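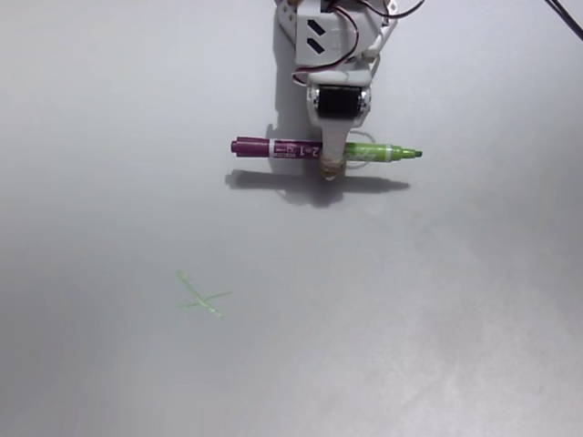 A white robotic arm with red and black wires.

What Is a Listed Building?

Some buildings are old, some are beautiful, and some are where an important thing happened. When a town wants to keep a building like that safe, it can put it on a special list. A building on the list is called a listed building.

People still live and work in listed buildings. The owner can paint a bedroom or buy new curtains. But to knock down a wall or change the windows, the owner has to ask first.

The old grain mill in Tarkstead was listed 2 years ago. Its owner wanted to swap the clay roof tiles for metal ones. The town said no, so the roof was mended with clay tiles made to match. The job took 400 new tiles.

Who decides what goes on the list?

In Tarkstead, anyone can suggest a building, even a child. You fill in a form and say why the building matters. Then a person who studies old buildings goes to look at it. Trygve Sundqvist does this job for the town. He checks how old the walls are, reads old maps and letters, and writes a report. The town council reads the report and votes.

Does a building have to be very old?

No. The Hato bus station is younger than most grandparents, and it is on the list for its curved roof.

Words to know

Council: the group of people chosen to run a town.
Heritage: things from the past that we keep for people in the future.
Restore: to repair something so it is like it was before.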